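Who Gets to Say "We"? Letters to the Editor and the Dondine Training Range

Final report, Politics and Public Argument
Submitted 1/8/18

When I picked this project I thought I was going to write about the military. I grew up a short drive from the old Dondine quarry, and for most of one year the only thing the grown-ups in Derdale wanted to talk about was whether the National Guard should be allowed to turn it into a training range. There were yard signs on both sides of our street, and my neighbors stopped lending each other their ladders. I figured I would go back, find out who was right, and write it up.

What I ended up writing about is the letters page. The Derdale weekly printed every signed letter it received about the range, from the first announcement until the county vote in December, and the Frerichs Library has the whole run in paper form, in boxes that smell like somebody's basement. There are 205 letters. I read all of them once quickly and then again slowly with a pencil, and by the second reading I cared a good deal less about the range and a good deal more about how people talked to each other.

My question became a small one. When a person writes "we" in a letter about a military matter, who do they mean, and what happens to the people who are left out of it?

How I went about it

For each letter I wrote down the side it took, the main reason given, and every use of "we," "us," and "our." Then I tried to decide who was included. Sometimes this was easy ("we on Quarry Road") and sometimes it was nearly impossible ("we all know what is at stake here"). I also noted whether the letter spoke to the other side, spoke about the other side, or left the other side out entirely.

I should admit that I did the sorting by myself, and that I had a side when I was a kid, mostly borrowed from my parents. I tried to be careful. My advisor suggested I sort a batch of letters, put it away over the break, and then sort it again without looking at my first try. I changed my mind on 21 letters, which was humbling, and nearly all of those were letters where I had decided that somebody was being sarcastic.

The county also kept a binder on the project, 325 pages long, with noise studies and traffic maps and a very long section about drainage. I used it only for checking what the letter writers could have known at the time. It is dry reading, but I came to like the drainage section, where you can tell that whoever wrote it had really walked the ground.
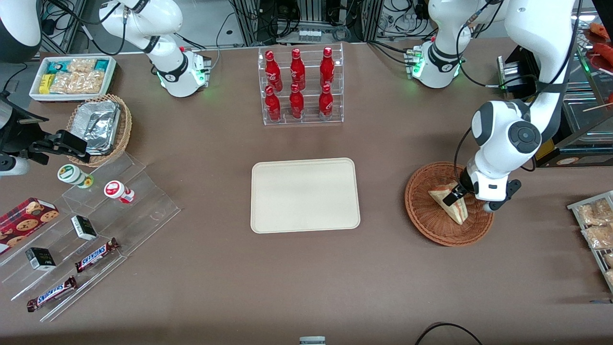 Hallie Brandvold

What the supporters said

Letters in favor of the range leaned on two ideas, service and money, and they were usually kept in separate letters. The money letters were practical. They talked about the diner, the gas station out by the Liltus turnoff, and the young families who kept moving away. Their "we" was nearly always the town, and it was a pretty roomy one. A person could disagree with a money letter and still feel like part of the Derdale it was talking about.

The service letters were different, and I found them harder to read fairly. Many came from veterans or from parents of people serving at the time, and some of them are moving. One father wrote that his son had learned to drive a truck on a range two states away and that he would have liked to bring him supper. I have thought about that letter a lot. But in several others the "we" shrinks as the letter goes along. It begins as everyone in town, then it is everyone who is grateful to the troops, and by the last paragraph it is everyone who will vote yes. A reader who was grateful to the troops and also worried about her well water had nowhere to stand by the end.

What the opponents said

I would love to report that my parents' side did better, and it did not. The opponents had good questions about noise and about what would happen to the creek. The letters that stuck to these questions were often the best argued on the whole page, even when they got the facts a little wrong. (Quite a few people thought the range would be used at night all year. The county binder says otherwise, although it was not released until well after those letters ran.)

But the opponents had a shrinking "we" of their own. Theirs was made of people who thought for themselves. If you were for the range, the letters hinted, you had been fooled by a flag and a brochure. One writer referred to supporters as "our more excitable friends" in three different letters, and you can follow the damage from week to week as the supporters start quoting the phrase back. By fall it was turning up in letters from people who had never written in before, and they were furious.

The letters in the middle

A smaller group of letters did not take a side at all. I nearly left them out, and I am glad I didn't. Some simply asked for information. Some scolded everybody. A few came over from Liltus, where people would have heard the noise but had no vote in the matter, and they seem to have had a clearer view of the quarrel than the people inside it. One Liltus writer pointed out that both sides kept saying "our way of life" and asked whether someone could please describe it.

There was never a reply to that one, at least in print. I wish there had been, since I think both sides might have described much the same thing - quiet mornings, a school that stays open, somebody to plow the road when your own truck won't start.

Some thoughts on why it matters

Political writers have been arguing for a very long time about whether a person can question a military decision without turning against the people who carry it out. I had only ever seen that argument on television, in connection with wars, among people who are paid to have it. Seeing it play out over a gravel quarry made it easier for me to look at. Nobody's life was in danger in Derdale, and still the same two accusations came up over and over. One side was told it didn't love its country, and the other was told it didn't think.

I don't believe the answer is for everyone to be mild. Some of the angriest letters were also the most useful, like the one from a woman on Quarry Road who listed every question she had asked the county and the date she asked it. She was plainly mad, and she was mad about something you could look up. What wore people down, as far as I can tell from the page, was being told what kind of person they were.

What I would do differently

I would talk to people. I stayed with the printed letters partly out of shyness and partly because old arguments seemed safer on paper, but there are things a letter can't tell me, such as whether the paper trimmed it or whether the writer was sorry later. I would also like to compare these letters with the ones the Liltus paper ran in the same months. The library in Frerichs does not have those, and I ran out of semester before I found out who does.

The range was never built, by the way. The vote went against it, and the quarry is still there with its fence and its pond. My notes and the full sorting sheet are in a folder at the department office for anyone who would like to check my work or argue with it, and the pencil marks on the photocopies are mine.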